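Writing for Games, Week 6: Lives, Continues and the Business of Failing
Course tutor: Waqas Cheema
Notes updated 2 February 2020

Welcome back, everyone, and thank you for the very lively discussion last week about opening screens. I did promise to type up what we said about the attract loop and I will, but it's going into the week 5 notes where it belongs, so please look there. These notes go with the second half of the practical and they run a bit long, as mine tend to. Read the parts on continues and checkpoints before the seminar if you only have time for some of it.

Where lives come from

Most of you grew up with games that let you try again straight away, as often as you like, and when I ask a class why old arcade games have three lives I usually get a shrug or the word "money". Money is a big part of the answer. The cabinet has to earn its keep, the person playing has to stop at some point, and a small stock of lives is a simple way of making that happen. A life is a unit of mistake. When you hand the player three of them you are saying that three mistakes is a fair length for a go, and everything else in the game has to be built to make that true.

Think about our class example, Otness, which you should all have played by now on the machines in the lab. (If you haven't, the build is in the shared folder, and the arrow keys work perfectly well if you can't get a pad.) Otness is a scrolling shooter with six stages. You start with three ships and you get a fourth when your score passes a certain mark. In the first version the fourth ship came so early that almost everyone had it before the first boss, and so it felt like part of the furniture. When the team moved it to the middle of the second stage, people started talking about it. They'd lean forward for it, and they'd take silly risks to reach it sooner. Same ship, same picture, same cheerful little sound, and a completely different thing to the player.

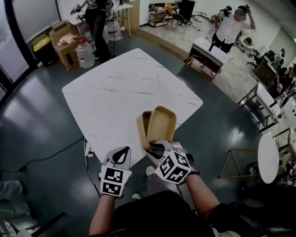
A paper food container, held by its rim over the table.

Extra lives and the score

There are two usual ways of giving out an extra life. One is to put it in the stage as a thing you pick up, often tucked away behind something. The other is to tie it to the score. They pull in different directions. A hidden pick-up rewards the person who remembers the stage, and once you know where it is you'll have it every time. A score award rewards whoever plays boldly, and it gives the score a job to do for people who couldn't care less about a league table.

You can use both, of course, and Clilthorpe does, but do read the design diary for Clilthorpe before you copy it. The pick-up in stage two was worth so much to a careful player that testers began starting over whenever they missed it. That's a dreadful thing to do to someone's evening. If losing one item makes a sensible person give up on a run, then either the item is worth too much or the game is too mean afterwards.

Continues

A continue is what you're offered when the lives have gone. In the arcade it cost another coin. At home it costs nothing, so the designer has to find some other price or decide that there isn't going to be one. The prices I see most often in your coursework are these:

The score goes back to nothing.
The player returns to the start of the stage.
There's a fixed number of continues and then the game is over for good.
The best ending is held back from anyone who used one.

I have a soft spot for the first. It lets a nervous player see the whole game, it leaves the score honest, and it doesn't scold. Mimley, the little platform game some of you looked at in the first term, adds a digit to the end of your score for each continue used, up to 9, so that anyone reading the table can tell at once how a run was done. I think that's lovely. It's cheap to build as well.

I'm less fond of the last one. Writers like it, I know, because it makes the ending feel earned. But please think about who is being turned away at the door, and whether your story really gains by it. We had a good argument about this in July at the summer school and I came away having changed my mind about one or two cases, so do come and disagree with me.

Checkpoints, and what the player has to do again

When someone loses a life, one of two things happens. Either the new ship drops in where the old one was and the action carries on, or the player is sent back to a marker and has to play that part over. The second is harsher, and it changes how you write the stage, because now each stretch between markers is a small piece that may be seen 300 times by the same tired person. Jokes wear thin. A line of speech that takes eight seconds and can't be skipped will be hated by Thursday.

Crabtree is worth your time on this point. Its markers come just before the difficult part and just after any talking, so what you repeat is always the thing you were trying to get better at. The weapons are a weaker spot. You go back to the marker with the plainest gun in the game, and the part that beat you when you were strong has to be beaten while you're weak. Players of older shooters know this feeling very well. Some of them love it — they treat the recovery as a puzzle of its own, and swap routes for it — but it has to be tested from the weak position, by somebody, every time the stage changes. 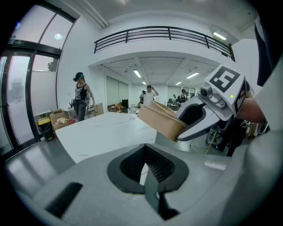 Exercise for the seminar

Take one stage of Otness and write me a single page on it. Mark where you lost lives, what you had to repeat, and how you felt about repeating it. Be blunt about the feelings, as they are the useful part. Then propose one change to the way lives or markers are handled, and say who it helps and who it might annoy. Please don't redesign the enemies. We'll come to those in week 8, and I'd like you to see how much you can do while leaving them exactly as they are.

Bring two copies, one for me and one for the person you're swapping with. Drawings are welcome, and so are scruffy ones.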